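Filed under: Home & Habits | Opinion

The case against the jewelry organizer

73 shares | 8 comments

I have been told, more than once and by people I like, that my jewelry needs a system. The latest was my sister-in-law, who gave me a Bisteo for my birthday. It is a stacking tray with a lid and a lot of little gray compartments, each one sized for something I don't own. There is a row for rings. I have a ring, and I wear it. There is a long channel for what the leaflet calls "statement pieces," and a set of T-shaped pegs that fell over when I closed the drawer.

I used it for two weeks. Then I went back to the tin.

The argument for organizers goes like this. If each piece has its own place, you will see what you have, you will wear more of it, and nothing will tangle. I can grant the last part. Chains tangle, and fine ones tangle in ways that ruin an afternoon. But most people I know don't own forty fine chains. They own a watch, some beads from a trip, a bangle that came from an older relative, a string of something their mother wore, and a few odd bits that are tied to a person or a year. You don't need a grid to see what's in a collection like that. You need a flat surface and ten minutes.

Put a cloth down first so that nothing rolls, and tip everything out. I like a patterned one with some color in it, against all the advice about plain white towels.

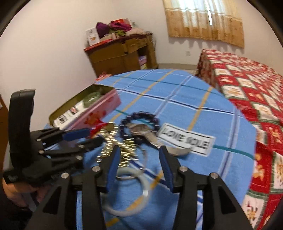 The trade will tell you that this is bad practice. Ruddock, who make the velvet rolls, print a card that says each item should be stored alone and never allowed to touch another. I don't doubt that hard things scratch soft things. Pearls mark easily, and a metal watchband is no friend to them. I keep mine in a sock. A clean sock costs nothing and you already own it, and it has no hinge to break.

What bothers me is the next step, the one where a sensible bit of care turns into a shopping list. You start with "keep the pearls away from the watch" and you end with a cabinet. Irnwood sells one that hangs on the back of a door, with a mirror on the front and a light inside that comes on when you open it. My friend Nia Wogan bought the large one. She is very happy with it and I'm not going to argue with her about her own bedroom door. But I did ask whether she was wearing more of her jewelry, and she thought about it for a while and said she was wearing the same earrings.

That was my experience too. I wore the things I always wear. The difference was that the rest of it stopped being mixed together, and I found I missed the mixing. When I go into the tin for my watch, I have to move the bangle. When I move the bangle I remember that I haven't worn it since spring, and sometimes I put it on. With the tray I lifted out the watch and closed the lid, and the bangle could have sat in compartment whatever until I died.

I'm suspicious, too, of the word "display." Organizer companies love it. The Wuvwood catalog has a whole section of stands and branches and ceramic hands, so that your necklaces can be "enjoyed every day." I had a necklace tree once. What I enjoyed every day was dust. Beads hold dust in the drill holes, knotted cord holds it everywhere, and you can't run a red silk tassel under the tap and hope for the best. A box with a lid – any box, the one the cookies came in – does a better job than a stand at the one thing storage is supposed to do.

There is also the question of value, which makes people squirm. Some of what's in my tin is worth a little and most of it is worth nothing. An organizer flattens that out in a way I don't care for. The gilt pin from a flea market gets the same padded slot as my grandmother's beads, and after a month I was treating both with the same mild neglect. In a heap I know exactly which one I reach for first. I don't think that can be designed into a tray, and I wish the people who design trays would stop promising it.

My own routine, for what it's worth, happens in October when the sweaters come out. Everything goes on the table. I check clasps, I look at the thread between the beads, I wipe the watchband. Anything broken goes in an envelope with a note on it. Anything I haven't touched in two Octobers gets offered to my niece, who usually says no. Then it all goes back in, heavy things at the bottom, pearls in their sock on top.
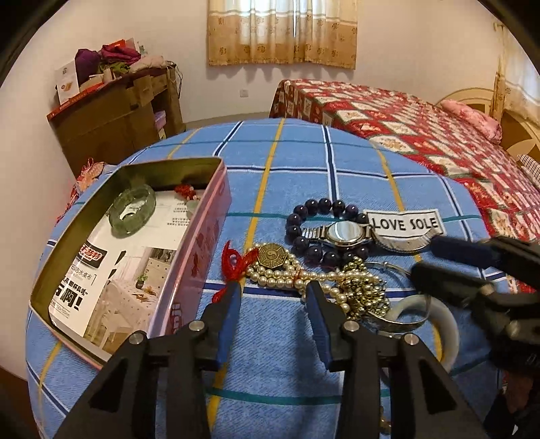 Elis Penry wrote in to tell me that I'm lucky and don't know it. "You get away with a heap because you keep it small," the message went. "My aunt had the same habit with four tins, and it took us most of a weekend to get one strand out of another. We had to cut the cord in the end. I'd have paid for the cabinet, light and all."

I accept some of that. Four tins is a different problem from one, and if I had four I'd probably be a worse person to listen to on the subject. But I notice that the answer is always to buy something that holds more. A cabinet with room for four tins' worth of jewelry is going to be full in a few years, and the strands at the back of it will still need restringing, and somebody will still have to sit down at a table and go through the lot. I would like to hear of one organizer that has ever made a person do that sooner.

As for the Bisteo, I gave it to a neighbor's son, who keeps screws in it. The pegs are still in the kitchen drawer.

Tagged: jewelry, storage, small spaces, keeping things

8 comments | Share this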